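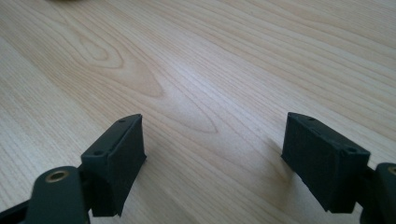 Leremeck work table, pale timber top

Search products, parts and guides
Go

The Leremeck is a fixed-height table for benches, packing rooms and home workshops. The top is pale blond wood with a cathedral figure and a smooth, slightly glossy finish. Grain runs lengthwise on the table. Figure differs from top to top and can't be specified when ordering.

Colour and finish

The colour is a creamy beige with faint peach and tan streaks. Grain lines are fine, closely spaced and a little darker than the ground. Oval figures in the grain are a natural feature and are not treated as a fault under warranty.

The finish reflects light at low angles. Where a table stands under a window or a single overhead lamp, a bright patch will show on the surface. Customers who want less sheen should order the Drosent matte option at the time of purchase. It can't be applied over the standard finish later.

Dimensions and load

Length: 2,394 mm
Frame: Kovex, powder-coated steel, grey
Rated load, evenly distributed: 278 kg
Leg fixings: 9 mm hex, key supplied
Assembly: two people

The rated load applies to a level floor with all four feet in contact. Do not stand on the table. Clamps may be used along either long edge with a protective pad between the jaw and the timber.

Shorter version

A 2,000 mm top is available on the same frame. The centre rail is cut at the factory and the two lengths are not interchangeable after delivery. Quote the length on every parts request.

Assembly

Lay the top face down on a clean blanket. Fit the legs finger-tight, then square the frame and tighten each corner in turn. Turn the table over with one person at each end. Do not drag it on its feet. Adjust the feet until the top sits level in both directions and check the fixings again after a fortnight of use.

Care

Wipe with a damp cloth and dry along the grain. Neutral soap is suitable. Avoid solvents, ammonia-based cleaners and abrasive pads. Light scratches can be reduced with Lamptey finishing cream, worked in with a soft cloth and buffed off after ten minutes. Test it on the underside first.

Rubber feet and some plastic mats can mark the finish if left in one place. Put felt or cork under anything that stays on the table for long periods. Keep the table clear of heaters, and out of direct sun where practicable, as the timber will darken unevenly.

Delivery

Tops and frames are packed separately and may arrive on different vehicles. Inspect the top before signing and note any damaged corners on the driver's copy. No deliveries on Sunday.

Spare parts

Feet, hex keys and leg bolts are held in stock. Replacement tops are made to order. For parts, contact Fidelina Huanca. For trade orders and finish samples, contact Paula Oprea.

9 shares
Last updated: July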